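Small thread on learning to bake rye bread in a rented kitchen in Trullow. I moved here in February and the bread from the shop is too sweet for me.

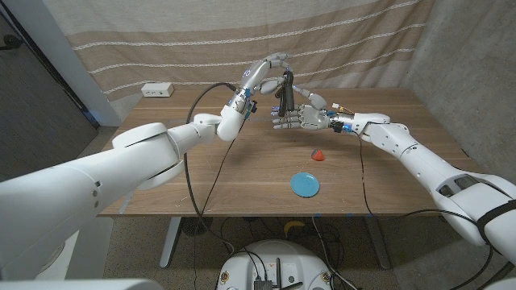

How long should a rye starter stand before the first bread?

I waited 5 days. On day 2 it had many bubbles and I became too happy, but then it went quiet and smelled like old apples. I kept feeding it.

**2/** My feeding is simple: 100 g of whole rye flour and 100 g of water, every morning. Before I feed, I throw most of it away. My grandmother would be angry with me for this, so I started to make thin pancakes from it. With salt and onion they are good.

**3/** Flour was the difficult part. The supermarket has only light rye. The mill shop in Brurncombe sells the dark one, coarse, in paper bags. The bus goes there in the morning and comes back after lunch, so bring a book.

**4/** First bread: I baked it at 200 °C and I cut it while it was still warm. Please don't do this. The inside stuck to the knife like glue. The second one I left in a towel until the next day and it was much better, a little sour, with a thick crust.

**5/** Somebody asked about the tin. It is the long one from Hollis, without lid. I grease it with butter and put some flour on the sides.

**6/** Next I want to try with caraway. If you know how much to put for one small loaf, please write me, I always put too much.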